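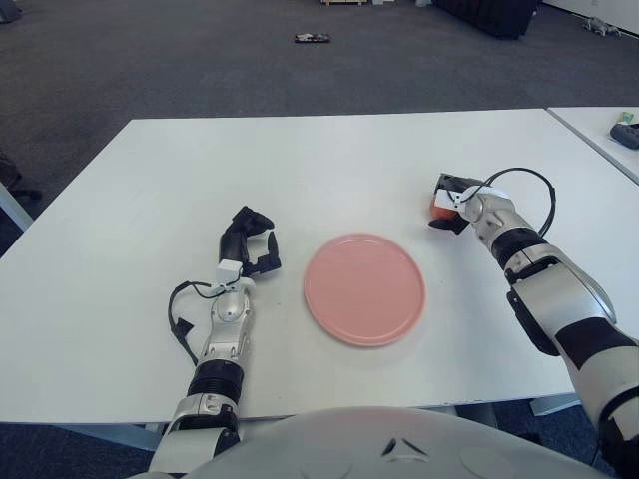
Setting a Single Place on a Plain White Table

Contents
1. Scope
2. What you need
3. Preparing the surface
4. Finding the center
5. Placing the plate
6. Adding food or a small item
7. Working with two tables
8. Common faults
9. Notes on color

1. Scope

This page covers one place setting on a rectangular table with no cloth, no runner and no placemat. The plate is round and has a low rim. The method was written for the lunch tables at Fokport, where the tops are white and every smear or crooked plate shows from the doorway, but it works on any light, hard surface.

It does not cover glassware, folded napkins or formal cutlery order. Those are in the separate Kadness table guide, sections 4 through 6.

2. What you need

– One rectangular table, level, with the feet adjusted
– One round plate, clean and dry
– Two lint-free cloths, one damp and one dry
– Mild dish soap
– A tape measure (first setup only)
– Low-tack tape, two short pieces

A pink plate is a good choice for a white table. The edge reads clearly from a standing position, so errors in placement are easy to spot and correct. White on white is harder to judge and takes longer.

3. Preparing the surface

3.1 Clear the top completely. Items that belong on the table go back after the plate is in position.

3.2 Add a few drops of dish soap to warm water. Dip the first cloth and wring it until it no longer drips. Too much water runs to the front edge and collects underneath, where it will mark a metal support frame over time.

3.3 Wipe in straight passes parallel to the long side, starting at the far edge and working toward yourself. Overlap each pass by half the width of the cloth. Circular wiping leaves arcs that show under ceiling lights.

3.4 Rinse the cloth in clean water, wring it out and repeat. Soap left on the top turns tacky and will hold crumbs.

3.5 Dry with the second cloth using the same straight passes. Finish with the front edge and the corners.

3.6 Crouch and look across the top toward a window or lamp. Streaks that cannot be seen from above will be visible from this angle. Go over them with the dry cloth only.

On carpet, check the level again after cleaning. Leaning on the table can push one foot down into the pile.

4. Finding the center

For a single place in the middle of the table, measure once and then rely on the marks.

4.1 Measure the long side and halve the figure. Put a short piece of tape on the underside of the front edge at that point.

4.2 Do the same for the short side and tape the underside of the side edge.

4.3 Stand at the front mark. The center of the plate goes where a line straight back from you meets a line straight across from the side mark.

For a place set at the edge, use the front mark only. We leave 2 cm between the rim and the table edge for seated adults. For a plate that will be shared by people on both sides, use the full center position.

The tape can stay in place. Ours has been replaced once since 2014.

5. Placing the plate

5.1 Hold the plate by the rim at two opposite points. Keep thumbs off the flat part. Prints on a matte glaze are hard to see when fresh and obvious once food is next to them.

5.2 Lower it straight down until the whole foot makes contact. Sliding a plate into position scratches both the foot and the tabletop. If the plate lands in the wrong spot, lift it and put it down again.

5.3 Press lightly on the rim at four points. A plate that rocks has either a warped foot or a crumb beneath it. Lift, wipe the foot and test again. If it still rocks, turn it a quarter turn. If that does not help, use another plate.

5.4 Step back and check the gap on the left against the gap on the right. The eye is accurate enough for this on a bare top. Correct by half the difference between the two gaps, or the error will simply move to the other side.

6. Adding food or a small item

Leave the plate empty until it is in its final position. A loaded plate is harder to lower flat, and round items roll when it is corrected.

6.1 Bring the item in from the side, above the level of the rim. A low approach knocks the rim and shifts the plate.

6.2 Lower it over the center of the plate, let it touch, then release. Dropping a small item even a short distance will make it bounce or roll to the rim.

6.3 Withdraw your hand upward first and then to the side. Sleeves and cuffs catch on the rim more often than fingers do.

6.4 For more than one item, place the largest first and set the others against it. An odd arrangement with some open space looks better on a small plate than a full ring around the rim.

Orange items stand out well against white but sit close to pink in tone. On a salmon-colored plate, put something green next to them.

7. Working with two tables

A second table is useful for anything that is waiting. Keep it within arm's reach of the first and push it up until the tops meet. It can stand at an angle to the main table, which leaves more room for your feet and makes the joint easy to find by touch.

Rules for the second table:

– Nothing is placed across the joint. Tops of the same model can still differ in height by a few millimeters.
– Items stay back from the shared edge, so that a sleeve passing over does not sweep them onto the main table.
– Tools, bottles and cloths stay on the second table for the whole job.
– Wet cloths go in a bowl, never directly on the top.

If the tables are the folding kind, check both leg locks before loading either one. The Jadus and Tabrizi rooms each have one table with a worn lock. Do not use these for more than 40 lb.

8. Common faults

Plate looks off center but measures correctly
The table is not square to the room. Move the table and leave the plate where it is.

Ring left on the tabletop
The foot of the plate was damp. Wipe with the dry cloth. For an old ring, hold a warm damp cloth on it for 50 seconds, then dry.

Plate slides when touched
There is soap residue or water under the foot. Repeat 3.4 and 3.5 for the center of the table.

Dull patch in the middle of the top
Wear from sliding plates. It cannot be cleaned off. Rotate the table so that the patch is not under the usual position.

Crumbs reappear after wiping
They are coming from the joint between the two tables. Pull the tables apart, wipe both edges and push them back together.

9. Notes on color

Judge plate color under the light it will be used in. Pink shifts toward orange under warm bulbs and toward gray in a room with dark carpet and little daylight. If several plates are bought at different times, put them side by side before use – glazes vary between batches, and on a white top the difference is plain.

Store colored plates with a paper or felt sheet between each pair. Unglazed foot rings leave gray lines on the plate below, and these need a paste cleaner to remove. Test the paste on the underside first.

Related pages: Cleaning light tabletops; Leveling a table on carpet; Kadness table guide, sections 4–6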